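Updated May 25, 2020

# Cruzado Table Cell: Setup, Care and Repair

The Cruzado is our two-arm table cell, built up in the Puralcombe shop around a standing robot, a plain table and a pair of parallel grippers in white housings. It handles small things: pens, cards, little cases with hinged lids. We love this cell. It's also the one we get the most mail about, so this page covers how to set it up, how to keep it running, and what to do when a finger gets bent or a cable comes loose.

Practice work on the Cruzado, with a hinged case open between the two grippers:
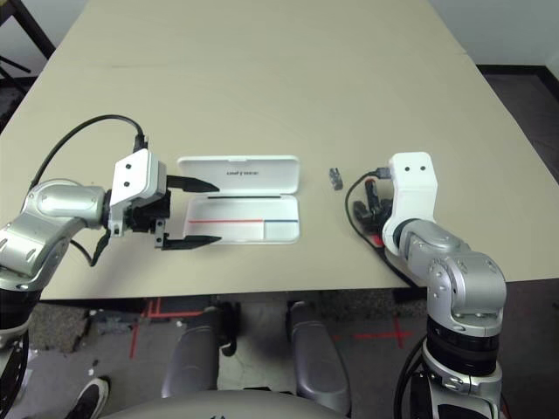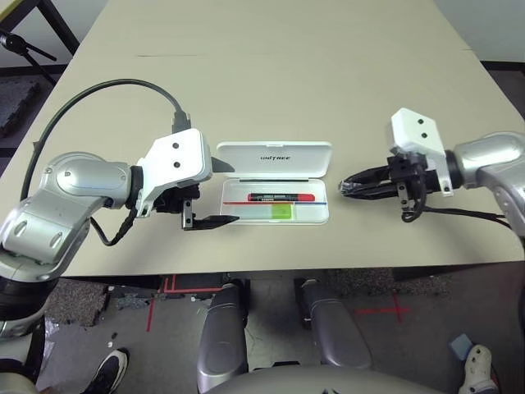
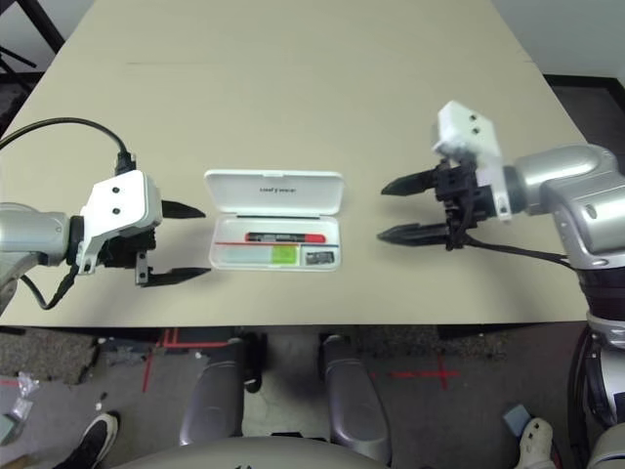 Anqi Tang wrote to us that the table height was what made the difference for her: she had spent days adjusting the arms before she tried moving the table, and after that the left gripper stopped scraping on its way in. She asked us to put the table first in the instructions, and so we have.

## Table first

Any flat, steady table with a plain top will do. Ours is beige, and a dull, even color like that is kind to the head camera. Shiny tops are harder work, and glass is out.

1. Park the robot where it will stand and lock it in its work pose.
2. Bring the table to the robot. (Everybody wants to do it the other way around. We did too!)
3. Lower both arms slowly by hand mode until the fingers are hovering over the top. You want room for a folded sheet of paper between the fingertip and the table at the lowest point.
4. Slide the table in or out until both grippers can meet in the middle without either elbow straightening all the way.
5. Mark the floor with tape at the robot's feet and at the table legs.

Do not skip the tape. Tables get bumped, and a cell that was perfect last night can be off by a finger's width in the morning. With good marks you can put everything back in 3 minutes and get on with your day.

## Running the gripper cables

If you do one careful thing on this whole machine, do this one. Most of the "broken gripper" reports we get are cable trouble, and it's usually a cable that was tied too tight.

Leave a generous loop above the forearm before the plug. It will look like too much cable. Turn the wrist all the way one way, then all the way back, and watch the loop: it should get flatter and rounder again without ever pulling straight. If it pulls straight, give it more.

The thinner lead near the wrist can hang in a soft curve. Keep it clear of the fingers, and check that it doesn't sweep the tabletop hard enough to move a light object. A cable brushing across the table is fine. A cable that flicks a memory card onto the floor is going to make you very unhappy, and you'll be on your hands and knees for a while.

Push each plug home with your thumb until it seats. Don't rock it. Don't hold the housing by the fingers while you push.

## Looking after the fingers

The fingers are black, tapered and a little springy at the tip, and they are the part that wears. Wipe them with a barely damp cloth before each session, then with a dry one. No alcohol on the grip faces, please - it hardens the surface and then pens start to roll.

Close the gripper slowly on a strip of paper and tug. Paper should hold at the tips and also farther back. When it only holds at the back, the fingers have spread, and you can true them up:

- Open the jaws all the way and power the gripper off.
- Loosen the finger screws half a turn. Leave them in.
- Close the jaws by hand on the setting block.
- Snug the screws a little at a time, going back and forth between them.
- Try the paper again.

If you like wrapping the fingertips in grip tape for slick parts, go ahead. Wrap both fingers on that hand, and run the zero routine afterward so the controller knows where closed is. Fresh tape adds thickness, and the motor will keep trying to squeeze through it.

## Zeroing

Zero the grippers after any finger change, any new tape and any hard knock. It takes some 15 seconds per hand, and you can do it without moving the arms. Send the jaws fully open, then fully closed with nothing between them, then open again. The controller keeps the closed reading until you zero it the next time.

Arms are a different matter. They hold their zero well, and if one has drifted you'll notice it as a steady miss, always to the same side. Check the tape on the floor before you touch the arm settings. Really, check the tape.

## A good first job

We teach every new Cruzado on a small hinged case and a marker, and it's a wonderful job to learn on. The case is light enough to slide if you come in clumsily, the lid wants to be steadied, and the compartments are shallow, so you find out quickly whether your fingertip height is right. Start with the marker in the long compartment. Move on to flat things once that goes smoothly. A thin card is a lot harder than a marker - the tips have to come in low and nearly level, and any spread in the fingers shows up right away.

Run it slow. Then run it slow again with the hands swapped. People tend to favor one arm and then find, months in, that the other has had a stiff cable the whole time.

## Swapping a gripper

You'll need a hex key, a second pair of hands for the first try, and a clear table.

Power down and rest the forearm on a folded towel so that the wrist is supported. Unplug the gripper at the housing and tuck the cable back over the arm where it can't fall. Take out the mounting screws while someone holds the gripper from below, and lift it straight off. The housing stays with the arm.

The new one goes on the same way. Start all the screws by hand before tightening any of them. Plug in, check your loop, zero the jaws, do the paper test. The left and right grippers are the same part, so one spare covers both hands, and we'd gently suggest having that spare in a drawer.

Housings are printed plastic and tougher than they look, but overtightened screws will crack one. If you see a white stress line running from a screw hole, replace the housing before you use that arm again.

## Spares

| Part | Order code | Notes |
|---|---|---|
| Finger pair, black | CZ-F2 | Fits either hand |
| Gripper housing, white | CZ-H | Screws included |
| Gripper cable, long | CZ-C | Cut-to-length not offered |
| Setting block | CZ-B | One comes with the cell |
| Grip tape | CZ-T | Thin, black |

Cables and housings usually ship from Puralcombe. Fingers come from Wulletti, who mold them for us, and can take up to 11 days when stock is low. A softer fingertip for very light parts is being tried out now at the Zusden shop and should join the table in September. The early ones pick up a flat card beautifully and we can't wait to get them onto more hands.

## Before you write to us

Please send the gripper's serial number, which hand it's on, and a short note on what it was doing when things went wrong. Tell us if the fingers are taped. A phone picture of the cable loop with the wrist turned all the way in is a huge help, and quite often we can answer from that alone.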